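01/04/2026
Bench 2, standby power survey, continued 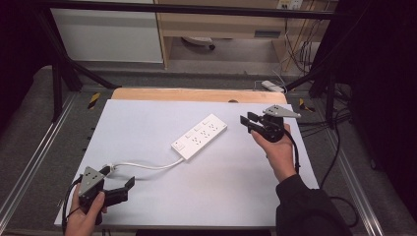
Third week of trying to find out what this workshop eats when everybody has gone home. The meter on the incoming supply claims 300 watts overnight with every machine off and the lights out. I would like to know what has the appetite, as I have been accused of it being my kettle.

Method, for whoever picks this up. Plug the Jadoon meter into the wall, plug the suspect into the meter, leave it 45 minutes, write down the number. The first few minutes are useless. Everything with a screen sulks or shows off when it gets power, and the old Dronau bench supply runs its fan flat out like it has somewhere to be. After that it settles.

Found so far:

Dronau bench supply, front switch off: still draws. The front switch turns off the display and, as far as I can tell, the display only. The real switch is on the back, against the wall, where the designer could be sure of its never being used.

Label printer: fine. Barely registers. I had been looking forward to blaming it.

Prisier glue pot: keeps itself warm at "0". The knob has a perfectly good click at the bottom which I always took to mean off. It means less. Have put tape over the knob with OFF AT THE WALL on it, and somebody has already used the tape to test a pen.

Battery chargers on the back shelf: worse as a group than I expected, with nothing in them. Asked Ernport whether the new model is better and got a very nice brochure.

Compressor: not measured. The Jadoon isn't rated for it and I am fond of the Jadoon.

Meter calibration. Checked it against the known resistive load before starting and again after lunch. Same reading both times, so the drift I complained about last week was me reading the volt-amps line. Please cross out last week's column. I have done it in my copy, with feeling. Anyone who built a spreadsheet on it has my sympathy and should start again from the raw page.

Also: at very low loads the last digit wanders. I have been writing down the middle of the wander, as everyone does and no one admits in the report.

Running total on the supply meter at close was 3472. Will read it first thing tomorrow before anything gets switched on. If you are in before me, read it yourself and write it here, and DO NOT make coffee first.

To do:
Chargers one at a time, empty, then with a full battery in.
Chase the rear switch problem. An extension to bring it around the front?
Find out what the gray box above the door is. It is warm. It has no label.
Kettle, for the sake of my good name.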